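Clullside Beds: your mattress and headboard questions

We get the same questions at the Clendach shop most weeks, usually from people who have already been told something daft by another shop. Answers are ours and nobody pays us for them.

Do I need a mattress protector?

Probably, but not a £60 one. A plain washable cotton cover does the job. We've yet to see proof that the "cooling" ones cool anything.

Does a quilted top make a mattress more comfortable?

A bit, for a while. The stitching holds a thin layer of padding in place. It won't rescue poor springs, and a large diamond pattern is mostly there because people like the look of it. Lie on the bed for ten minutes before you believe the label.

Will a white mattress stay white?

No. Sellers who say so have never had a cup of tea in bed. A grey side border, like the speckled one on this bed, is a more sensible choice low down, where shoes and hoovers get at it. 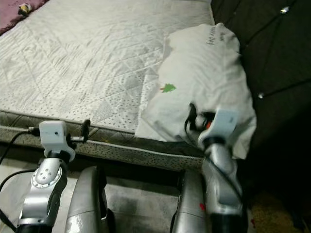

Are tufted headboards hard to clean?

Harder than the brochure lets on. Dust settles in the seams and a cloth won't reach it. Use the soft brush on the vacuum once a month, and go gently near any crystal buttons.

Is the Dvorak worth £814 when the Prinon is £669?

We sell both and we're not convinced. The Dvorak has a deeper headboard and nicer piping. Asleep, you'd struggle to tell them apart.

Should I turn my mattress?

Check whether it has 2 sleeping sides. If it hasn't, spin it head to foot and leave it at that. "Never needs turning" usually means it can't be flipped.

How often should I replace pillows?

Ignore anyone with a fixed number of months. Fold it in half and let go. If it stays folded, buy another.

Can I return a mattress I've slept on?

Yes, if it's clean and you've kept the receipt. Ring before you bring it in.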